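Search this site
Enter keywords

Hand grippers for rent: Tranham's kit after a season of use

Normand Fehr has been renting out the Usmani hand-held gripper kit through his small firm, Tranham, for most of the past year. Zaid Smadi took a set in November and has used it since. We spoke with both of them about what the kit does well, what it costs to run, and what they would change.

The kit is a pair of grippers you hold yourself, one in each hand, with marker blocks fixed to them. The software, called Anura, turns a session into motion data for training a robot arm. A head strap and small camera can be added. Fehr charges $490 for the first month and $109 for each extra week, shipping included.

"People ask why they can't just drive the arm," Fehr said. "They can. It's slow and they get tired of it. With these you pick up the thing the way you'd pick it up anyway."

Smadi works mostly in ordinary rooms. He had tried a lab bench first and found the data too clean.

"Chairs, desks, cables on the floor, that's what the customer has," he said. "So that's where we work. I wear the strap and hold both units."

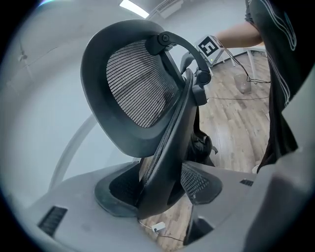
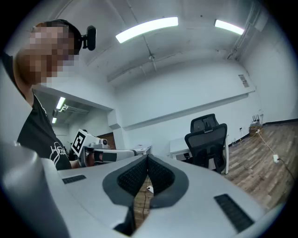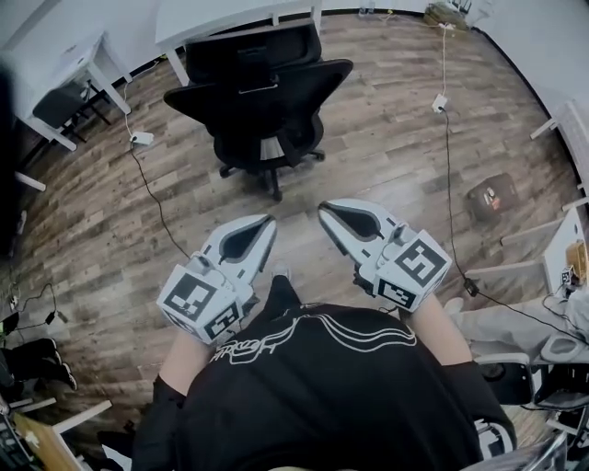

Photos: Tranham

Setup was the first thing Smadi brought up. The Brustgate carrying case holds everything, but the printed guide puts the steps in a strange order, and he lost most of a morning to it. The markers have to be registered before the head camera is paired. The guide has it the other way.

Fehr agreed. "That page is wrong. We put a corrected sheet in the case now. If you got yours before the fall, write to me and I'll send one."

After that it went more smoothly. Smadi's team has kept 616 recordings out of 774. Most of the rejects came from the first two weeks, when people moved too fast or turned a marker away from the camera.

"You learn to keep your wrists a certain way," Smadi said. "It isn't natural at first. My left hand was worse than my right."

Weight is his main complaint. The housings are bulky up close, and his forearms were sore after a long session. He now stops every half hour. He would also like a softer head strap, and a longer cable than the one that came in his case.

Fehr said the cable is already being changed. The housing will stay as it is for now. He has asked Usmani for a lighter one and has no date for it.

Neither man thinks the kit suits every job. Fehr tells callers who need to measure force to look elsewhere, as this version doesn't record it. Smadi wouldn't use it for very small parts.

"Cups, drawers, boxes, clothes, fine," he said. "A watch screw, no."

Would he rent it again? He has already extended twice and is asking about a second set so that two people can record at the same time. Fehr has one due back soon and said he would hold it for him.

Contact us | © Tranham. All rights reserved. | Back to top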